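Stadum Fund: Skilled Hands strand
Progress report, second period
Submitted 2025-01-16 by Brijesh Bhatt, project lead

Summary for busy readers

The open day happened, it ran to time (nearly), and it did more for the project than any other single thing we have tried. Most of this report is given over to it, as your last letter asked us to say more about public work and less about spreadsheets. The spreadsheets are in the annex all the same.

We had places for 108 visitors, split into sessions of 12, and every place went. The booking page had 348 requests before we closed it. I would have loved to say yes to all of them, but the Cotell room holds what it holds, and the fire officer was quite clear.

What we showed

The plan we sent you in September had a talk first and the suturing second. We swapped them round after the rehearsal, and I'm very glad we did. People came through the door and the work was already under way on the big screen, so the first thing they met was a needle and thread and two instruments closing a cut. The talk afterwards had a room full of people who already had questions. 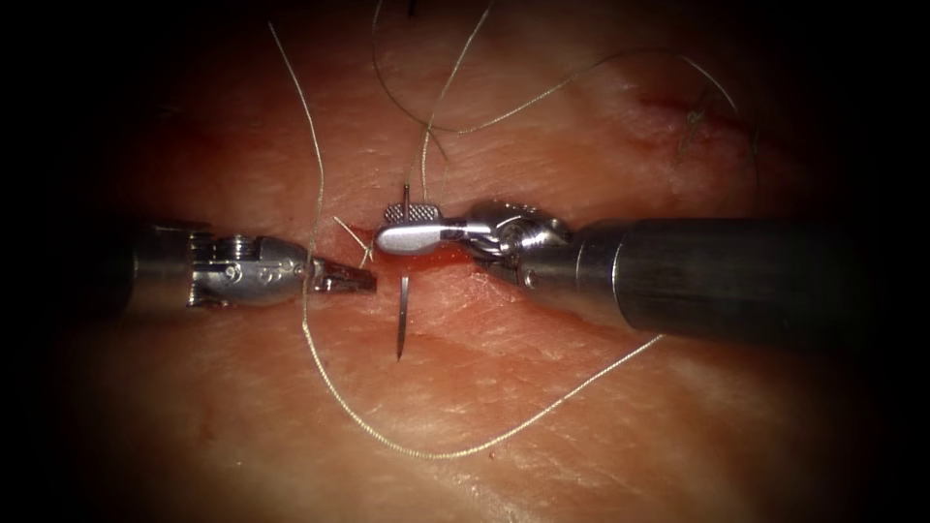
Each session ran for 40 minutes. Phùng took the first half at the screen, talking through what the instruments were doing, and I took the second half on why we chose suturing in the first place. The short version, for anyone reading this who missed the first report: it is slow, fiddly, repetitive work with a flexible thread that never lies the same way twice. If a machine can be made to help with that, it can be made to help with a lot of other things. The thread is the hard part. I said so in every session and I was still enjoying saying it at the end of the day.

We kept the commentary plain. In rehearsal we had caught ourselves saying "end effector" and "degrees of freedom", and Malter made a list of words to be left at the door. "Jaws", "wrist" and "shaft" did the job perfectly well. A few visitors wanted the proper terms afterwards and got them, with diagrams on the back of the programme.

The closer views were shown on the second screen, and I had wondered whether they would be too much. They were the most popular thing in the room. You see how much of the picture the thread takes up when you are that near, and how little distance there is between the tip of an instrument and the cut. Several people moved their chairs to be on that side.
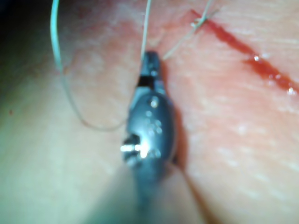
VISITOR FEEDBACK

We put out paper cards and pencils by the exit instead of a web form, on your adviser's suggestion, and it worked a treat. The cards asked two things only: what surprised you, and what would you like to see next time.

The surprises were nearly all about pace. People expected it to be fast. A great many cards say some version of "so careful" or "so slow", and most of them mean it kindly. The next most common subject was size, as the screens make everything look enormous and visitors had to recalibrate when they saw a spare needle in its dish on the handling table.

The wishes for next time are more mixed. A longer question session comes up again and again. So does a hands-on station, and I'll come back to that under plans. One card asked for better biscuits (noted). We also had a handful asking for the sound of the room to be turned up, which puzzled us until we found that the speaker at the back had been unplugged for a phone charger.

There was some proper disagreement too, which I was pleased to get. The last session turned into a lively debate on how much of a stitch ought to be handed over to automation and how much should stay under a person's direct control, and it ran well past the closing time.
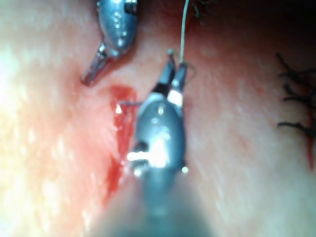
Malter thought we had made it sound too settled, and that the next talk should spend at least five minutes on the knots, where there is still so much to learn, before anyone mentions what might come after. I agree with all of that. The revised talk has a section on knots and a slide headed "Things we can't do yet", which is currently the longest slide in the deck.

Spending

The open day cost £653 against the line you approved for public events. That covers printing, refreshments, the hire of the second screen and travel for two speakers. Room hire was waived by Cotell, and we have written to thank them. We are asking to carry the remainder of the line forward to the next period. Nothing else in the budget has moved enough to need your approval.

What went less well

Queues at the door between sessions. We allowed five minutes for changeover and needed ten. The second screen was also set too low for anyone in the back row, and by the time we had found a taller stand we were halfway through the day.

The programme had the wrong start time for one session. My mistake, and I apologised to the people it affected, who were very good about it.
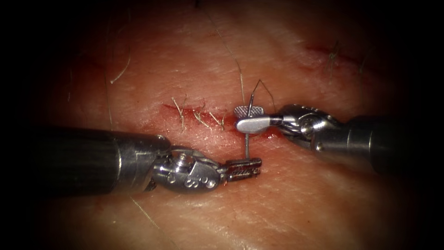 Plans for the next period

We would like to run a second open day on the same pattern, with fewer sessions and a longer gap between them. I'd suggest 8 sessions at most. The people who missed out this time would be offered places first.

Phùng is putting together the hands-on station the cards asked for: a practice pad, ordinary hand instruments and a magnifier, so that visitors can try a stitch for themselves before they watch one on the screen. We tried it out on office staff and it was a joy. Everyone came away with a new respect for thread.

We also want to take a shorter version out to colleges that can't easily travel to us. It would use recorded footage and the handling table, and would need one speaker and a car. A costed outline will reach you with the next claim.

Two decisions we need from you: whether the carry-forward is acceptable, and whether a member of the Stadum team would like to open the second event. We'd be delighted to have you.

Annex A: budget table
Annex B: feedback cards, typed up
Annex C: revised talk outline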